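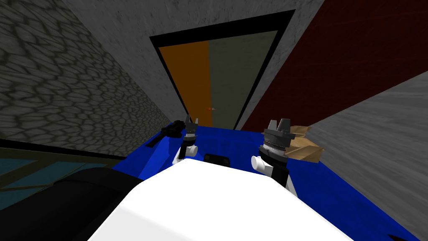
Two grippers on the blue tabletop, fingers up.

06/12/2020

Reran the offer model for Laizer's bid for Collum. The cash offer stands at 476p a share. The board is letting it be known that it won't open the books below 558p. Share count set to 1050 million, fully diluted. The old sheet left out the staff options, so the July outputs are slightly low and should not be quoted.

Net debt is still taken from the half-year accounts. The Porine lease is in there as debt - check against note 3 before anyone reuses the number.
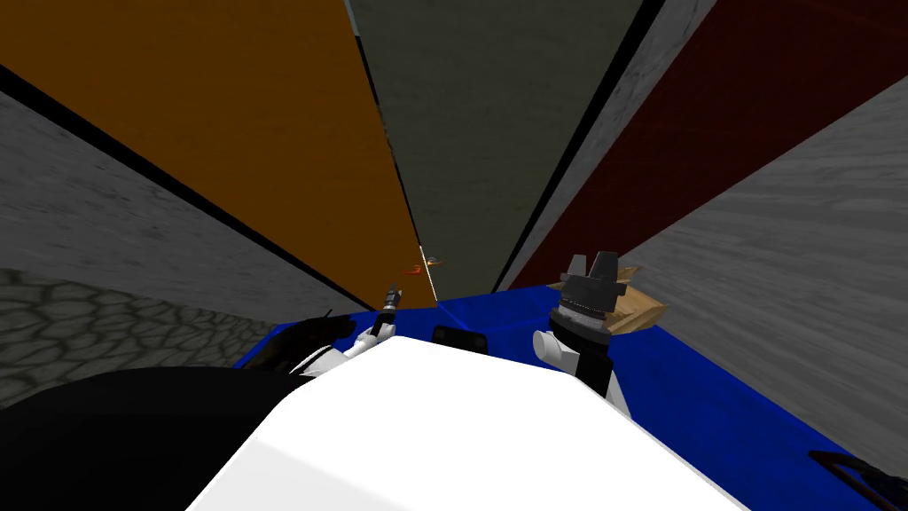 Martin Threlfall

Spread to the offer price has narrowed since the last run. The market seems to be pricing in a raised bid, or a second bidder, and I can't separate the two from price alone. Left the completion odds as a manual input. Regulatory delay is the weak part of the model: Laizer and Collum both sell into Pukamville, and a forced sale of either depot there would take a slice off the savings. Ran it with and without. The board's figure only works without.
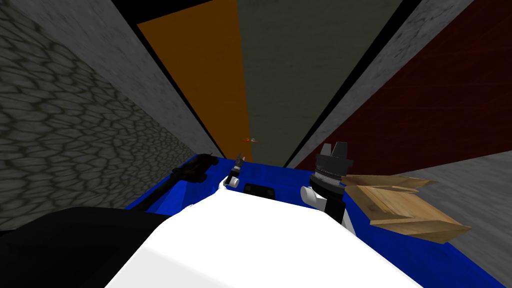

Can the board refuse to talk and still let shareholders decide?

Laizer can take the offer straight to shareholders, but without access to the books it would be bidding on published accounts only.

To do: split the savings by year, redo the tax line, lock the input cells.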